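Arm Build Checklist, Simulated House
Shared bench, Tonwood workshop
Checked by Zanele Potgieter, comments by Zanele and Pieter Moodley
February 17, 2018

We go through this list in the simulator before the real arm gets power on the bench. Same order every time, please, and write a comment even when an item passes!

Part A. Bench and power

1. Emergency stop within reach of whoever is at the keyboard. PASS
Comment: Moved it to the left of the vise and it's so much nicer there. Xolani hit it twice without looking.

2. Base bolts tight, clamp plate flat on the bench. PASS
Comment: One washer was on upside down. Fixed.

3. Supply fused, cables tied back from the elbow joint. FIX BEFORE RUN
Comment: The tie nearest the elbow is too tight and pulls when the joint turns past halfway. Pieter has longer ties in his drawer.

Part B. Room model, first view

4. Room loads with walls, floor and door all in place. PASS
Comment: I love how this house is coming along. The door has its grooves and its silver handle, and the van Gogh style portrait looks great right beside it. Tilt on this view is large, so check the camera angle against the joint readout before the next run.

5. Loose items near the door noted for the collision list. PASS WITH NOTE
Comment: There's a pink thing at the foot of the door, a bit like a small bag, with a thin loop sticking up. Thin loops are just what a finger joint can snag on, so give it a generous box and include the loop.
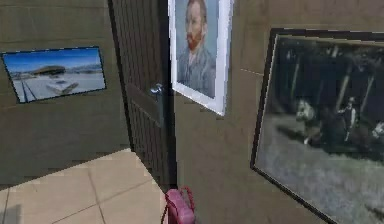 Part C. Reach and speed

6. Reach limit set to 815 mm in the config file. PASS
Comment: Somebody had typed 990, the limit for the old Astero arm. Please don't copy the old file over again, start from the Illow one.

7. Slow mode on for the first 8 runs. PASS
Comment: Slow mode is a joy to watch. The new smoothing Marietjie wrote has taken all the jerk out of the shoulder.

8. Arm stops when the link to the simulator drops. PASS
Comment: Pulled the network cable in mid-move and it held still. Pulled it again because it was so satisfying. Same result.

Part D. Keep-out zones

9. Zones drawn for anything a child would use. OPEN
Comment: Xolani has started on these and the shapes are looking good. Sizwe wants them saved under their own names so they can be switched on one at a time. 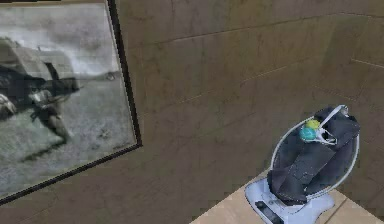
Keep-out zones are my favorite part of this build, and also the part where I'm fussiest. A zone has to cover the whole object with room to spare, and our first tries hugged the shapes far too closely. For the baby rocker, the box has to go up over the white toy bar and the two little balls, and it should run right back to the wall so the planner never tries to squeeze in behind. Xolani, can you redraw it that way and rerun the planner with the zone on and off?

10. Warning tone plays when the planner touches a zone. PASS
Comment: Works, and the new tone from the Chauke board is far easier on the ears.

Still to do before power-up: items 3 and 9. Pieter signs for 3, I sign for 9.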